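A Dropped Lid Is Still a Safety Report

March 2023

I have been going back and forth for weeks over whether to write this down, because what happened at our little kitchen bench at Pletlow was so small that most people there had forgotten it by lunch. The arm was supposed to lift a lid off a pot of hot water and set it down on the table. It lifted the lid, all right, and then the fingers opened halfway across and the lid came down on the edge of the bench and went rolling off under a desk, with a good splash of hot water behind it. No burns, no breakage, and somebody had a towel on it in a minute.

It went into the log as a failed grasp, number 166 if you care to look, and there it would have stayed. 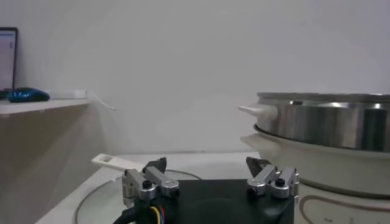 Now, I like the people I work with very much, and I have closed out plenty of entries just like that one myself, usually late on a Friday with my coat already on. But a gripper that lets go when it hasn't been told to is a fault, and it was only when I sat down with the older entries that I found 18 more drops with the same odd little dip in the finger signal. The water that morning was at 70 degrees Celsius. Would we have shrugged if it had been boiling, or if one of the students had been leaning in to look?

What I'd ask for is pretty modest: a second box on the form, right beside "task failed," that says "let go on its own," and a rule that ticking it stops the heat for the day. The folks at Hendeck already do something close to this, and they still get their runs done.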